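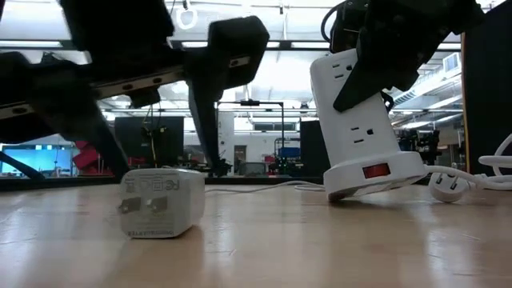

4.3 Gripper comparison, two-arm bench

Read section 4.2 first if you have not already homed both arms. If you have already homed both arms and then bumped one while reaching for your coffee, read it again.

The comparison runs the same plug-and-charge job with two sets of fingers: the Prutia blocks, which are wide and stepped on the inside, and the Gerivton slims, which are longer, taper to a point and bend if you look at them sternly. The controller is the Serrano unit for both. Do not swap the controller halfway through to "see if it helps." You will then be comparing four things and learning about none of them.

What you need

A tower-style power strip, white
A cube wall charger
A USB charging cable
Both finger sets, with the screws that belong to them
The 3 mm hex key, which is in the drawer marked 4 mm
A printed score sheet

The power strip is on the list because it is a miserable thing to pick up. It is tall, smooth and top-heavy, and it drags its own cord around like a toddler with a blanket. A gripper that handles it politely can be trusted with most of what comes later in this manual.

CAUTION: Leave the power strip unplugged from the wall for every step below. The arm does not care whether an outlet is live. You should.

Fitting the fingers

1. Park the arm and press the stop button. Wait for the brakes to click.

2. Remove the old fingers, one side at a time. Put the screws in the tray. The floor is not the tray.

3. Fit the new fingers with the stepped or tapered edge facing in. Both sets can be fitted backward without complaint, and both will then close beautifully on nothing.

4. Tighten by hand, then a quarter turn with the key.

5. Release the stop button and run FINGER ZERO from the Serrano menu. The fingers close until they touch, think about it, and open again. If they stop short, there is tape residue on one of the faces. Wipe it off and repeat.

6. Enter the finger set in the setup screen. The controller has no way of telling which fingers are fitted and will cheerfully apply the Prutia force limit to the Gerivton slims. We own three bent Gerivton slims.

Note: The default force limit for the Prutia blocks is 95. The screen gives no unit. We wrote to ask in November and received a brochure.

Checking the wrist camera

Each arm carries a small camera at the wrist, and the fingers should show at the bottom of its picture with their tips near the middle. The tips are your only honest reference for where the gripper is, so get this right before you teach anything.

7. Open the wrist view and bring the fingers together over bare wood. You want to see both tips, plus enough of the table past them to find the next object without moving the arm.

8. If one finger is missing from the view, the camera bracket has slipped. Loosen it, turn it back, tighten it. Resist the urge to fix this in software. Rui Fonseca fixed it in software once, and for a month the left arm believed the table was slightly to the east.

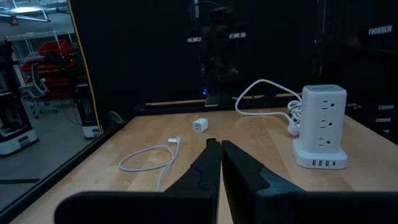
9. Check the exposure on the white parts. White plastic on a pale tabletop washes out easily, and a charger with no edges is a charger the arm will try to pick up from the wrong side. Bring the exposure down until you can make out the slots in the outlets. The dark backdrop will go darker still, and you may let it.

10. Save the camera settings under a name that another person could understand. "final2_good" has been used.

Placing the objects

11. Stand the power strip upright on its base, off to the side, with the outlets where the wrist camera can see them.

12. Put the wall charger down in the open, well clear of the cord. Which way it faces is up to you, but write it down. A charger lying with its prongs out is a different pick from one showing its ports, and the two finger sets disagree about which is easier.

13. Lay the charging cable in a loose loop. Do not wrap it neatly. Real cables have never been neat, and a finger set that only manages the tidy kind has told you nothing.

14. Give the power strip's cord enough slack that the tower can be lifted or tipped without towing its own plug across the bench.

Running the job

15. Start with one arm holding the power strip and the other left free to handle the charger. Run the hold at slow speed first.

16. Aim to clamp the upper part of the tower, leaving open whichever outlet you plan to use. A finger laid straight across the target outlet gives an excellent grip and ends the test on the spot.

17. Watch the base. Some tilt is normal when only the top is held. If the base skates along the wood, stop, lower the approach height and try again. More force will not help, though everyone tries it.

18. Bring the second arm in above the charger and pause there. Look at it from the side with your own eyes. The wrist view flattens heights, and a fingertip that looks well clear may be close enough to the table to leave an autograph.

19. Close on the charger, lift, and move toward the outlet. Stop short of contact on the first pass.

20. If everything still looks sane, run the full insertion. Score it on the sheet: held, slipped, dropped or "other." Please explain "other."

CAUTION: With both arms over the middle of the table, the housings come close to each other long before the fingers do. The collision check covers the fingers. It covers the housings in the Brenness release and later. If your start-up screen shows anything else, keep your hand on the stop button and your opinions to yourself until the run is over.

Reading the results

Our own record stands at 108 scored runs, split between the two sets over more afternoons than anyone budgeted for. The blocks were better at the tower. The slims were better at the cable loop, where the blocks tended to shove the cord along ahead of them like a snowplow. On the charger it came down to which side was facing up, as you will have noticed at step 12 if you did step 12.

Do not add the scores together and announce a winner. The tasks are not equal, and the sheet was never built for it. Report each object on its own line, with the finger set and the force limit beside it.

If a run ends with code 1226, the controller lost the wrist camera for a moment and froze the arm where it was. The cure is nearly always the camera connector, which works loose at the elbow. Support whatever the gripper is holding before you clear the code, as clearing it opens the fingers. The original manual mentions this in an appendix.

Before you change finger sets

21. Lower the tower until the base is flat on the table, then open the fingers. In that order.

22. Move both arms to park and press the stop button.

23. Wipe the finger faces and look for chips on the stepped edges. Chipped fingers go in the box with the bent ones.

24. Put the hex key back in the drawer marked 4 mm. We know. Everyone looks for it there now.

For cable-only trials, continue to 4.4. For replacement screws, see Rui.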